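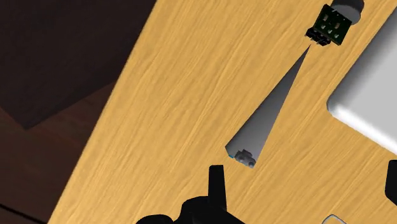
Week 2: Wood grain and why your boards move

Okay, so last time I talked way too long about saws and we never got to the thing I wanted to cover, which was movement. Let's fix that. You'll need a pencil, a ruler and the scrap of board I handed out (if yours has a knot in it, swap with somebody, it will only annoy you).

Wood is basically a bundle of straws. The straws run up the trunk, and when we say "grain direction" we mean the way the straws point. Water goes in and out of the walls of those straws all year long. When the air is damp the walls swell and the board gets wider. When the heating comes on, it shrinks again. Along the length, hardly anything happens – you can pretty much forget about it. Across the width is where all your trouble comes from.

I learned this on a dining table I built for a friend, Chandrasekhar Fernandes. I glued and screwed the top down tight to the frame in a sticky summer, felt very proud of myself, and by March there was a split in it I could slide a coin into! He still has the table. He puts a runner over it.

Reading your board

Look at the end first. If the growth rings stand up close to vertical, you have a quartersawn piece and it will behave pretty well. If they curve like a smile, it's flatsawn. Flatsawn boards move more across the width, and they like to cup. The rings try to straighten themselves out as the board dries, so the bark side goes hollow.

Now turn to the face. Long, even streaks usually mean easy planing. Swirls and sudden changes mean you should sharpen first and take thin shavings.

Attaching a top

Use buttons, figure-eight fasteners or slotted screw holes. All of them hold the top down and still let it slide a little. Please don't run a line of glue around the whole frame (see above, coin). Breadboard ends get glued in the middle only, and the outer pegs go through stretched holes in the tongue.

For next time

Measure the width of your scrap, write it on the back, and leave it somewhere dry at home. Bring it back and we'll measure again. Also read pages 80 to 81 in the course pack, and page 88 if you're curious about veneer – it's short, and the drawing of the cupped board is better than mine.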